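Larneo Questions "One-Wipe" Table Claims, Publishes Its Own Crumb Test

19th March

Larneo, the household testing service, today released the results of its spring review of table-clearing tools, and the findings will disappoint anyone who believes what is printed on the packaging. Of the 31 scrapers, crumb brushes and dustpans reviewed, 16 left enough behind on a round table that testers had to go back over it with a cloth.

The review was prompted by a run of products sold on the promise that a dining table can be cleared in a single pass. Larneo bought every item at full price from ordinary stores and accepted no samples.

"A single pass over what?" said Grímur Thoroddsen, who led the review. "Most of these claims seem to have been written by someone with a square table, a straight edge and three large crumbs. People eat toast. They have round tables with chairs pushed up against them. We wanted to know what happens then, and mostly what happens is that the crumbs end up on the chairs."

Testing took place in a furnished dining area with upholstered seating, using dry bread crumbs and leaving some tableware out, as many households do between breakfast and lunch.
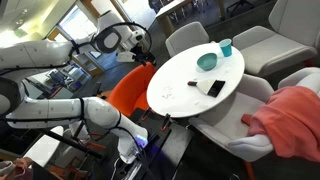
Crumbs on the white table at Larneo's dining area, with a red-handled scraper, teal bowl and teal cup.

Flat scrapers did best on the open part of a tabletop and worst near a curved rim, where a straight edge touches at one point and lets debris slide past on both sides. Brushes followed the curve but scattered the finest crumbs. Larneo found no link between price and performance. The Grisa crumb set, the most expensive item reviewed, finished in the lower half.

The company is also doubtful about fabric claims. Several makers advise "simply shaking out" a throw or blanket after meals. Testers who did so over a hard floor had a floor to sweep.

Clisisard, a maker of tabletop tools, has told Larneo it stands by its "one wipe" wording. Larneo has asked for the test behind that wording and has not yet received it.

A separate survey of 488 Larneo subscribers found that most clear the table with the side of a hand. The review did not rate hands, although Thoroddsen said he would not bet against them.

The full ratings are available to subscribers. A second round, covering wood and glass tabletops, is planned for July.

Media contact: Ásgeirsdóttir press office, for Larneo. Review copies of the ratings are available on request.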